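Senstead lab throws open its doors, and Grallow turns out in force
12 shares 3 comments

What a crowd! The Senstead robotics lab held its February open day, and 443 people came through the doors between 10 a.m. and closing – many of them kids who had to be talked into leaving.

The big draw was the Skulto project, which is teaching robot arms to handle small everyday things on a plain table. Visitors stood three deep for the demonstrations, and the team took questions the whole way through (how strong is it, does it get tired, can it do my homework).

"We practice the same reach again and again, 1000 times if we have to," said Hollis Whitlock, who ran the morning sessions. "Having folks cheer for it was a first."

Whitlock's colleague Liu led six lab tours and gave a lively talk on how a gripper decides when to close. 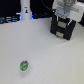 The robot arm over the demonstration table, with a small green-labeled container standing on the tabletop.

The lab hopes to hold another open day in the fall, with longer tours and more chairs.

3 comments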